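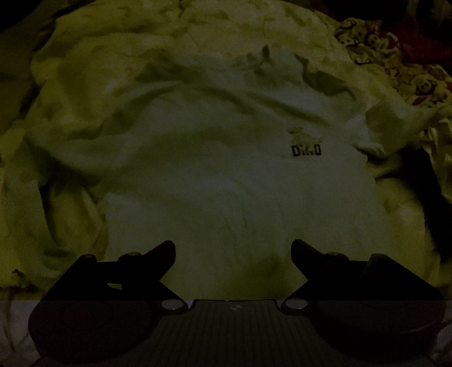
Open Day at the Skevo Hotel

The Skevo opened its doors to the curious on Saturday, two weeks ahead of paying guests. It stands six blocks from the ferry dock, all of them uphill.

Rosario Melis, the manager, led our group through 3 floors at a trot. The lobby smelled of fresh paint and had one very good armchair, which a man in our party took and kept until lunch. Standard rooms face the parking lot. Corner rooms face the harbor and, if you lean, the parking lot.

The banquet hall seats 300, or so says the sign by the door. Carmela Barbieri runs the kitchen and the ground-floor restaurant, Uva, where we got fried zucchini and a small glass of white. I went back for the zucchini twice.

Rates start in June. Parking is extra, view included.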